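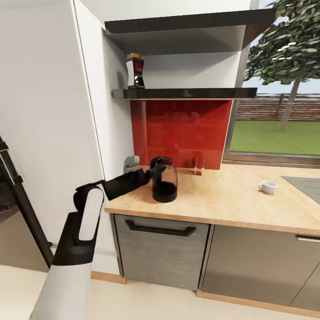
Seasonal Lead Instructor, Everyday Science Program

Print
E-mail

Posted March 27, 2026
Employer: Sumerstead Youth Learning Institute
Division: Summer and After-School Programs
Position number: 3857
Reports to: Jaxon McKinnon, Director of Summer Programs

The Sumerstead Youth Learning Institute invites applications for the position of Seasonal Lead Instructor in its Everyday Science Program. The program serves students entering grades four through seven and is offered each summer at the Nogueira Learning Center. Last year the Institute enrolled 742 students across all of its summer offerings. Everyday Science is among the smaller courses, and class size is held to 12 students for each instructor.

Duties

The Lead Instructor plans and teaches two class sessions each day, one in the morning and one in the afternoon. Lessons follow the Wima curriculum, which was adopted by the Institute in January and covers measurement, simple chemistry, heat, and the movement of water. Instructors may change the order of the units with the approval of the Director. They may not leave out the safety unit, which must be completed before any student handles supplies.

Other duties include taking attendance, keeping a written record of each student's progress, supervising one teaching assistant, and meeting with families at the close of each session. The Lead Instructor also submits a weekly supply request and returns all unused materials to the Zikell Building storeroom at the end of the season.

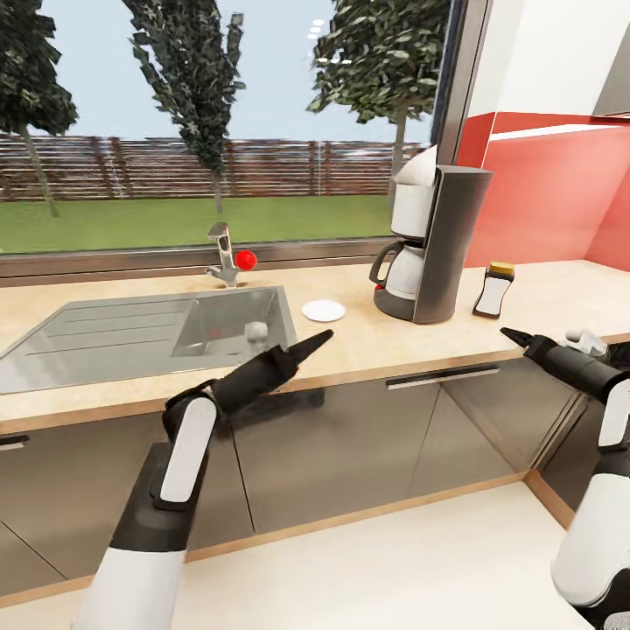 Candidates should be able to explain a scientific idea in plain words to a ten-year-old and then to that child's parents. A teaching demonstration is therefore part of the interview. Each candidate will be given one common household object and asked to build a short lesson on it. A ribbed draining board beside a sink basin is typical of the objects assigned: its raised grooves can open a discussion of slope, surface tension, or the path that water takes to a drain. No special equipment is needed for the demonstration, and slides are not permitted. Candidates will have 30 minutes to prepare.

Required Qualifications

Applicants must hold a bachelor's degree in education, a natural science, or a related field, and must have at least two years of experience teaching or leading groups of children. Current first aid and CPR certification is required by the first day of employment. All offers depend on a satisfactory background check, the cost of which is paid by the Institute.

Preferred Qualifications

State teaching license at the elementary or middle school level
Experience working with English language learners
Ability to speak a second language
Familiarity with inquiry-based science instruction

Terms of Employment

This is a full-time, seasonal position. Paid training takes place in the week before classes begin, and attendance at all training days is mandatory. Lead Instructors are paid on the Institute's seasonal salary schedule, with placement based on education and years of experience. The position does not include health insurance or retirement benefits. Lunch is provided on teaching days. Children of seasonal employees may attend one summer course without charge, subject to available space.

How to Apply

Send a letter of interest, a current résumé, one sample lesson plan, and the names of three references to the Office of Summer Programs. The position number should appear on each item. Incomplete applications will not be reviewed. Finalists will be contacted by telephone to schedule an interview and will receive written directions to the Center at that time. 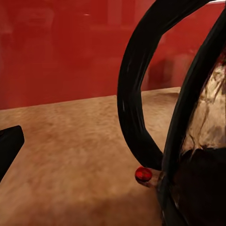

May I apply if I will finish my degree this spring?

Applicants whose degrees will be awarded before the first day of training are eligible. A letter from the college registrar giving the expected award date must be included with the application, and a final transcript must be received before the first paycheck is issued.

The Sumerstead Youth Learning Institute is an equal opportunity employer. Applicants who need an accommodation during the hiring process should notify the Office of Summer Programs in writing.

Print
E-mail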